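ok so a few of you asked what changed at work after the folding machines came in, and I've been putting it off because it's long. Thread, I guess.

I work at Clinis, the laundry out past the Prustton exit. We do hotel linens, scrubs, and a wash-and-fold service for regular people. I've been there 14 years, mostly on the fold tables, mostly on my feet.

In February they put in 2 Tirnero units for the flat stuff. Sheets, pillowcases, towels. You feed a corner into each clip and it comes out the other end in a square. It's fast! I was mad about how fast it was for like a week.

What it did to my day: I used to fold sheets with a partner. You walk toward each other, walk back, walk toward each other, and you talk the whole time. I knew everything about everyone's kids. Now one person feeds and one person stacks and there's a machine as long as a bus in between, and you have to yell.

I miss the talking way more than I miss the sheets (my shoulders do not miss the sheets at all).

No layoffs, before anyone asks. Two people left and didn't get replaced, so make of that what you will. I have opinions and I also have rent.

Clothes are another story. The Tirneros can't do clothes. So now the company is working with a small outfit called Begay that wants a machine to fold pants and shirts, and for that they need a ton of recordings of people doing it. Guess who has folded a few pants in her life.

You hold a gripper thing in your hand and do the fold with that in place of your fingers. It's got a camera on it. First day I could not pick up a sock. I have folded probably a million socks and I stood there like I'd never met one. 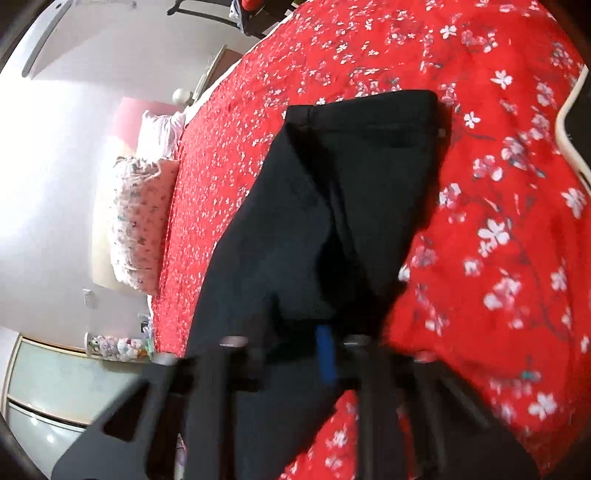 Dark pants are the worst, for the record. Black on black, you lose the seams, and if the waistband isn't lined up the whole leg drifts and you have to start over. With my hands I'd feel that. With the gripper I'm going by eye and I hate it.

Beds are harder than tables too. A table pushes back. A bed just kind of gives, and the bedspread wants to come along with whatever you grabbed.

We get 10 extra minutes of break on gripper days, which we had to ask for. It's tiring in a weird spot, right at the base of the thumb. If your job starts doing this, ask for the break up front, don't wait for the thumb.

The count on my sheet is at 801 folds as of last night. I get my regular hourly plus a little on top. The "little on top" was also something we had to ask for. Notice a pattern lol

People keep saying "aren't you training your own replacement" and yeah, I think about it. I also think about my hands at 60. Both of those are true on the same drive home and I don't have it sorted out.

What I'd like is for them to ask us before the next machine shows up. With the Tirneros we found out when the floor got taped off. With Begay they at least sat down and asked how we do collars, and then they wrote it down!

Anyway I'm off tomorrow, and there's a basket of my own laundry on the couch that I've been ignoring all week. Will answer replies after I eat something.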